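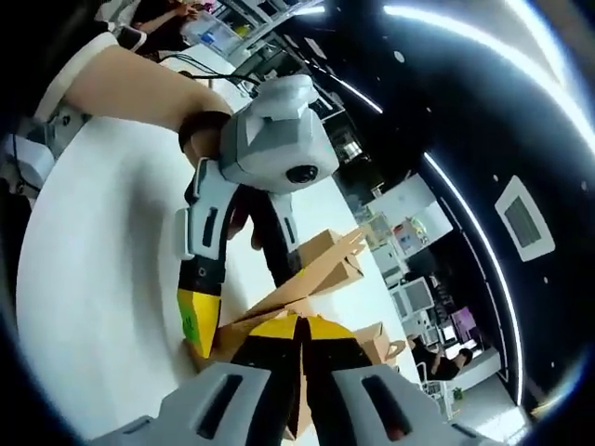 Corrugated Carton with Hand Holes, Suvico Series 19

The Series 19 carton is a light brown corrugated box intended for storage, internal transfer and parcel shipment. It is supplied flat by Suvico and is set up by hand at the packing table. Cartons may be flattened again after use and kept for the next shipment.

Item number: 879
Color: light brown, unprinted
Closure: four top flaps and four bottom flaps
Handles: one die-cut hand hole in each short side
Supplied: flat, in bundles of 19
Minimum order: 4 bundles
Dispatched from: Clarkley warehouse

Intended Use

The carton is suited to dry goods, small parts in inner containers, printed matter and general supplies. It is not intended for liquids without a sealed inner package, and it should not be used for unwrapped food. Heavy items should be placed at the bottom and spread evenly across the base. The hand holes are provided for short carries between table, shelf and cart. A full carton should be supported from below when it is lifted above waist height.

Setting Up the Carton

Open the flat carton until all four corners are square. Fold in the short bottom flaps first, then the long ones, and close the center seam with a single strip of tape that extends onto both end panels. Turn the carton upright. The top flaps should be left standing until the contents have been checked against the packing list.

Flattening and Reuse

Remove or cut the tape along the seam before pressing the sides together. Pulling the flaps apart with the tape in place will tear the outer liner and weaken the fold. Each carton should be flattened along its original creases, with the flaps lying in line with the side panels. Folding across a panel leaves a permanent bend, and a carton bent in this way should be sent for recycling.

A carton in good condition may be reused up to 5 times for internal transfer. Cartons with split corners, torn hand holes or soft panels should be withdrawn.

Storage

Flat cartons should be stored indoors on a shelf or pallet, away from outside walls and direct sunlight. Stacks should be kept level, with all cartons facing the same way. Bundles should remain strapped until needed.

Related Items

Sugiyama paper tape, for center seam closure
Bunia flat carton rack, floor standing
Suvico divider set for Series 19

Ordering and Returns

Orders are accepted by full bundle only. Unopened bundles may be returned to the Clarkley warehouse in their original strapping. Requests for printed cartons for delivery in December must be submitted with final artwork.

Page last revised 18 Sep 2024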